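Call for participants: household water diary study

The Leltwood Centre for Domestic Studies invites adults living in Leltwood and Lusteck to take part in a study of drinking habits at home. We are seeking 81 participants for the period beginning in June.

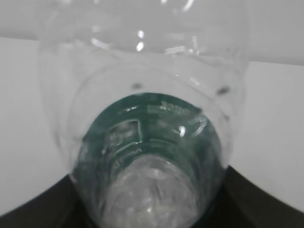
Participants will keep a short written diary for 22 days, recording what they drink, when and in what amount. Two visits to the Centre are also required – one at the start and one at the end.
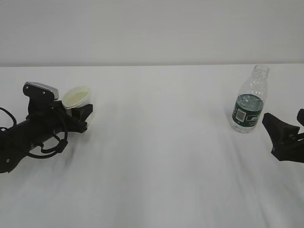 Applicants must be aged 18 or over and able to read and write in English. Those who have taken part in a Centre study within the past six months are not eligible.
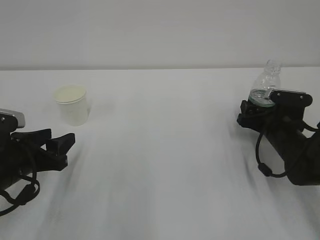

Interviews are held individually and last no more than an hour. Travel costs will be repaid on production of a ticket or receipt. Please tell us beforehand of any allergy. Diaries are stored without names.

Applications should be addressed to Uyên Trịnh, Study Office, quoting reference 1740.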